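November
Posted by Yiran Qiu, 9:50 p.m.
Print this post | E-mail this post

I finally saw Mernberg, the heist picture the Wollwood has been promising since spring. They ran it from a 35mm print with two reels that had gone pink, and I liked it more than I thought I would.

The plot is simple. A locksmith named Orlandini gets out of prison and goes back to the border town where he was arrested. His old partner now runs a hotel there and wants him to open one more safe. Most of the first hour is the two men eating, driving and arguing over a debt of 1,650 marks, and the film never says who is right. I think the partner owes it. My sister, who came with me, thinks Orlandini made the whole thing up in his cell.

The robbery itself runs nine minutes without music. You hear the elevator and a dog in the courtyard, and that's it. The director keeps the camera in the hallway for most of it, so we watch the lookout and have to guess how things are going inside. 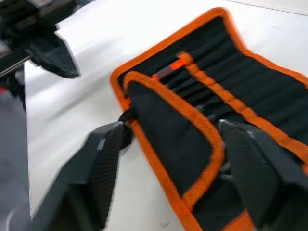

I had read that the ending was a letdown. It is abrupt — the last shot is a bus pulling away, and you don't find out whether Orlandini is on it. A man behind us said "Come on" out loud. I didn't mind, but I would have cut the scene before it, where the partner's wife explains everything we already know.

The acting is uneven. The wife is very good with not much to do. The police inspector seems to be in a different movie, a comedy, and every time he showed up the tension went out of the room. The dubbing doesn't help him.

The Wollwood had 50 seats filled at most, which is decent for a weeknight in the small room. The heat was on too high again. They're showing Iltex next, by the same director, made two years later with most of the same crew. It's supposed to be slower. I'll go if I can get off work by six.

Contact: Yiran Qiu | Copyright Yiran Qiu, all rights reserved | Back to top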